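Undness Small Whiteboard, Aluminum Frame

Every household has a place where plans go to be forgotten. The Undness gives yours a frame and a marker tray. It's a small whiteboard for shopping lists, chore disputes and the phone number of the plumber you swore you'd never call again.

The writing surface is glossy, so you'll want to hang it out of line with a bright lamp unless you enjoy reading around the glare.
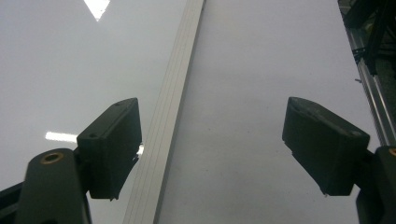 Glossy white with overhead light.

Corners are rounded, a kindness to anyone who walks past with their hip. The tray runs along one long edge and holds two markers, or one marker and the cap of another, the way it goes in most kitchens.

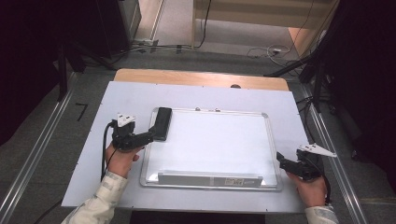
Silver-colored frame, gray tray, two metal hanging clips. Eraser at upper left.

Screws are in the bag. Wall plugs are not - Tatby sells those separately, and has strong feelings about it. Give the board 31 minutes of your Saturday-type energy, 21 if you own a level and believe what it tells you.

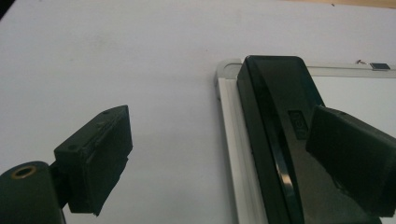

Cleaning is a dry cloth for daily use and a damp one for whatever was written in October. Skip scouring pads and anything that smells like a garage. Permanent marker will come off with patience and the Mazza spray, in that order. The surface is covered for 7 years, the markers until somebody leaves the cap off.

Item no. 177. Ships flat. Returns accepted if the board is unused, and yes, we can tell.

21 comments | 31 shares

Related items
Mazza Board Spray
Nekari Marker Set, Fine Tip
Tatby Wall Plugs
Nekari Cork Board, Small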